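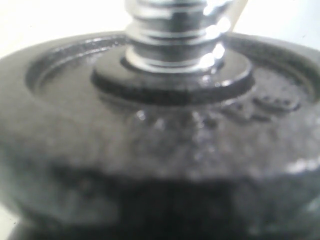 Home Repair Products Guides Opinion About Contact

The replacement parts trade has settled on a standard of description that would be accepted in few other fields. A buyer who needs a new lamp, filter or power supply is given a part number, a price, a life in hours and an assurance of compatibility, and is expected to be satisfied. The most important question, whether the part will fit and stay fitted, is left to the word "compatible," a word without an agreed meaning. Older and plainer goods are easier to judge. A cast-iron weight plate on a threaded dumbbell handle has a rough, pitted surface and a chrome-colored bar rising from its center, and the buyer who wants another plate needs to know the size of the hole and the weight. Consumer electronics cannot be reduced to two numbers, but the trade could come much closer to that clarity than it does.

The argument of this essay is that sellers of replacement parts for household electronics should be required to publish the measurements and test conditions behind their claims, and that a voluntary code will not be enough to bring this about.

Consider the replacement battery packs sold for cordless vacuum cleaners. Two packs may be listed for the same Grorkby machine, at similar prices, each said to be good for 900 charges. One listing may count a charge as a full cycle from empty. The other may count any visit to the charging dock. Neither says so. The number is the same, the wording is nearly the same, and the buyer has no means of learning that the two claims describe different things. When the second pack fades early, the seller can reply in good faith that the claim was accurate as the seller understood it.

The same problem affects fit. A pack may match the original in voltage and connector and still sit 2 millimeters proud of the housing, so that the latch closes under strain. Such a part is compatible on paper. It will power the machine on the day it arrives. Whether the latch survives a year of use is a matter on which the listing is silent, and the return period will have ended long before the answer is known.

Retailers commonly reply that buyers do not want more information. Savvas Fragkou, who managed parts supply for Otow before moving to independent repair, made this case for many years and has since withdrawn it. His former department received a steady flow of calls on Monday mornings from customers who had tried to fit a part over the weekend and failed. Most of them, he recalls, asked questions that a simple drawing with four or five dimensions would have settled before purchase. The information existed. It was kept in a supplier folder and was never passed to the product page.

There is a fair objection concerning cost. A large distributor such as Kourkoulas can measure and photograph a part once and spread the expense over many sales. A small seller with 2,000 listings, most of which sell only a few times a year, can't do this easily. Any rule should recognize the difference. The duty to supply measurements should fall first on the maker or importer of the part, with the seller bound only to pass them on. A seller who has received no figures should be required to say so on the listing. A plain statement that dimensions have not been supplied is useful to a buyer, and it costs nothing to print.

A second objection is that original manufacturers will use such a rule to drive out lower-priced alternatives. The concern deserves a serious answer. Some makers have already discouraged competition by altering a connector between one model year and the next with no benefit to the owner. For that reason the rule must apply to original parts on the same terms. If Banden sells a battery under its own name at twice the price of the alternative, the buyer is entitled to see the test on which its claimed life rests. Good independent suppliers would gain from the comparison. At present they are listed beside poor ones, in the same words, and must compete on price alone.

The form of disclosure need not be elaborate. A listing should state the external dimensions with their tolerance, the model revisions against which the part was physically tried, the definition of any cycle or hour used in a life claim, and the temperature at which the test was run. It should also distinguish between a new part, a rebuilt part, and a new housing with reused cells inside. That last distinction is now often left to the fine print, where "genuine" may refer to the casing only.

Regulators have tended to treat spare parts as a minor branch of retail, and to wait for complaints. Few complaints arrive, as a person who has lost a modest sum on a battery will usually throw away the battery, and in many cases the vacuum cleaner as well. The disposal of a sound machine for want of a part that fits should be counted as a cost of the present arrangement. A draft rule could be put out for comment by September, beginning with batteries and extending to lamps and power supplies once the form of the listing has been tested.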